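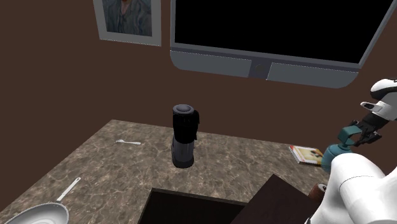

Sim training and tools > Faults and incidents

Clamen force stop doesn't fire when the arm is low over the counter

dineo_n
We're running pick and place in a simulated kitchen (Jullura, the marble counter layout) with Clamen doing the motion control. Batch of 3,000 episodes overnight. In the morning the log had 70 where contact force at the hand went over the limit and the arm kept going. No stop, no warning, and the episode was marked as a success if the object ended up in the right place.

The limit is set in the config and it does work on other tasks. Push the hand straight down on the open counter and it stops like it should. The bad ones are all reaches near the inner edge, where the counter drops away to the opening. I've gone through the settings twice. Has anyone seen this?

Dineo Ngcobo

riaan_s
Which collision shape are you using for the hand? The default one is a box and it's bigger than the hand. If it catches the edge of the counter you get a large force that isn't a real contact. I'd bet most of your 70 are that.

dineo_n
Default box. But a false force should still trip the stop, shouldn't it? That's the part I don't understand. The number is in the log, it's over the limit, and the controller carries on.

riaan_s
Fair point. I'd still change the box first. You can't debug the stop with bad force data going into it.

tzielinski
I'd do it the other way around. Leave the box alone until you know why the stop didn't fire. You have a setup that reproduces the fault, and if you change the shape the forces go down and you'll lose it. Then it comes back later on something you care about.

Post the controller log for one bad episode, with the timestamps.

dineo_n
Episode 3,471 (the numbering carries on from the previous batch). Trimmed:

approach start
gripper command: open
contact hand/counter, over limit
gripper command: open, repeat
contact hand/counter, over limit
contact hand/counter, over limit
gripper done
force monitor: resumed
place check: pass

I hadn't noticed "resumed" until I cut it down for this post. There is no "paused" line anywhere before it.

tzielinski
There it is. The force monitor is off while a gripper command is running. Somebody probably did that so a normal grasp wouldn't trip the stop. Near the edge the fingers can't open fully, the command keeps repeating, and the monitor stays off for the whole time.

Teresa

riaan_s
OK, that fits. I still say the box is what's keeping the fingers from opening, so there are two faults and fixing mine makes yours go away in practice.

tzielinski
It makes it go away in sim. On hardware the fingers can be blocked by anything.

mpumphrey
We had this one on a real arm. I wrote it up for our lab at the time and I'm pasting the note with the room number taken out. Same controller, one version older. 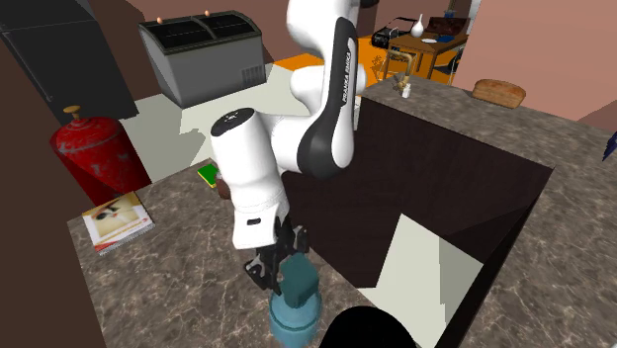
ABERYSTWYTH, April – During a bench test the arm pressed down on the edge of a worktop and did not stop. The gripper had been told to open and one finger was blocked. The controller repeated the open command for roughly 4 seconds. The force limit was exceeded during that time and no stop was issued. The operator used the emergency stop. There were no injuries. The worktop was marked and the hand was taken off for inspection.

The force monitor is suspended during gripper commands. This is not mentioned in the setup guide. Until it is changed, the arm is not to be run with a person inside the taped area, and every gripper command is to have a timeout.

Meinir Pumphrey

dineo_n
Thank you, that's the same thing. Did you report it?

mpumphrey
Yes. I was told it was intended behavior and to use the timeout. The timeout is off by default. We keep ours short and treat an expired one as a fault, so the arm holds position until someone clears it.

ntombi_r
I do some of the Clamen packaging, though not the controller itself. The pause is deliberate. Without it people got false stops on every firm grasp and turned the limit off completely, and that's worse. I agree a repeated command shouldn't keep extending it. I'll open a ticket and link this thread.

tzielinski
A higher limit during the grasp would cover that. Turning the monitor off and not writing a log line is a different matter. At the very least it should print "paused".

ntombi_r
The log line is easy and I can send that in myself. The limit is up to the maintainers.

dineo_n
Update. Timeout on, box left as it was, same seeds. The bad episodes now end in a fault and count as failures. Success rate is down a little, as you'd expect. Next run is with Riaan's tighter hand shape and I'll post how many are left. We were going to move this policy to the arm in the lab and that's on hold until the ticket has an answer.

riaan_s
Use the convex shape for the fingers too, not only the hand body. The fingers have their own entry further down in the file.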